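Gomwood Press
Sinodier: Poems by Ifeoma Odukoya

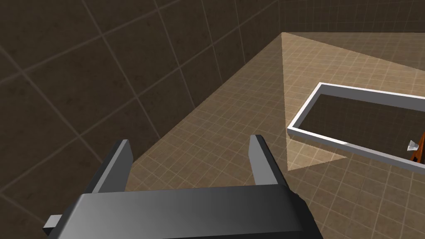

Two parallel fingers, open and spaced well apart.

Paperback, 90 pages, sewn. First printing of 2,000, a number our printer asked us to repeat.

Odukoya's second collection spends most of its time in one apartment, waiting for a plumber. There are eight poems to the plumber, one to his voicemail, and a long sequence called "Hold Music" that several readers have asked us to shorten. We passed this along. She added a page.

The lines are short and the titles are not. If you liked her first book, Zollisus, you will find the same aunts here, older and better armed. If you didn't, the aunts have been told.

From "August, Second Notice":

I kept the receipt for the kettle
and the kettle kept
its one opinion

Paper: cream, uncoated, takes pencil well
Cover: matte, shows thumbprints
Notes: two pages, mostly apologies to a sister
Blurbs: one, from her former landlord, Mr. McGrath ("Paid on time")

Ships flat in a card mailer. Signed copies cost the same and take eight days longer, as the author signs slowly and likes to chat. Returns accepted if unread, on the honor system. Bookstores get the usual discount and a postcard.

In stock as of 2018-10-26.

Add to cart
Read another poem
Also by this author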